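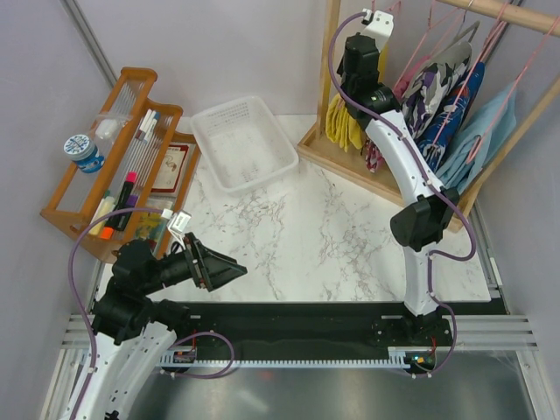 Rajeshwari Shetty – fiches produits, rayon plans de travail

Accueil > Cuisine > Plans et tables > Effet marbre > Flivdale

Plateau Flivdale, décor marbre blanc veiné gris et brun. Stratifié haute pression, support aggloméré hydrofuge. Pour plan de cuisine, îlot, table de salle à manger, desserte. Pas pour l'extérieur, même sous auvent (on nous le demande toutes les semaines).

Fabricant : Pultura. Gamme Flivdale, finition mate. La version brillante est arrêtée depuis décembre, reste quelques chutes au dépôt, appeler avant de venir.

Le décor
Veines fines, assez pâles. Le brun ressort surtout à la lumière chaude, le gris en plein jour. Demandez un échantillon avant de commander, l'écran ne rend pas bien le ton. Échantillon gratuit, format carte postale, envoi sous 7 jours. Deux échantillons max par foyer. Le motif n'est pas identique d'un plateau à l'autre, donc si vous posez en angle, commandez les deux longueurs en même temps et précisez « même lot » dans la case commentaire.

Chants
Chant assorti collé d'usine sur les deux longueurs et un petit côté. L'autre petit côté est brut, chant à coller fourni, fer à repasser sans vapeur, laisser refroidir puis araser à la lime. Chant noir ou chêne en option, délai de 13 jours ouvrés.

Découpe
Sur plan uniquement. Envoyez les cotes en millimètres, PAS en centimètres, on a encore eu le cas la semaine dernière. Découpe évier et plaque possible, angles arrondis obligatoires. Une découpe à angle vif finit par fissurer, on ne la fait plus, inutile d'insister. Si vous découpez vous-même : lame fine, décor vers le haut à la scie à table, vers le bas à la scie sauteuse, ruban de masquage sur le trait. Bords de découpe à protéger au silicone ou au vernis avant de poser l'évier. A faire tout de suite, pas le week-end d'après.

Pose
Caissons de niveau, vis par le dessous, jamais traversantes. Laisser un jeu contre le mur, la crédence ou le joint le couvre. Pour la table : piètement Joseph conseillé, traverse centrale au-delà du format moyen. Le piètement se vend à part. Porter à deux, sur chant, jamais à plat.

Entretien
Eau tiède, savon noir, chiffon doux. Pas de poudre à récurer, pas d'éponge verte. Café, vin, curcuma : essuyer dans la foulée. Sur une tache sèche, cataplasme de bicarbonate, laisser agir une dizaine de minutes puis rincer. Le nettoyant Flasura convient aussi, dilué, un bouchon par seau. Ne pas utiliser de cire, ça laisse des traces mates qu'on ne rattrape plus. Dessous de plat pour tout ce qui sort du four. Planche à découper toujours, le décor résiste bien aux frottements mais pas aux couteaux.

Livraison
Au pied du camion, tournée du jeudi, créneau confirmé la veille par sms. Prévoyez quelqu'un pour aider à décharger, le chauffeur est seul. Vérifiez les coins AVANT de signer – un coin tapé signalé après coup n'est pas repris. Stocker à plat, à l'intérieur, 48 h avant la pose.

Garantie et retours
Garantie 9 ans sur le décollement du décor, usage domestique. Plateau coupé ou percé : ni repris ni échangé. Plateau intact dans son emballage : retour possible, transport à votre charge. Garder l'étiquette de lot collée sous le plateau, sans elle le dossier traine.

Disponible aussi en crédence assortie, voir la page Flivdale crédences. Pour les pros, tarif sur compte, demander le bordereau Pultura à l'acceuil.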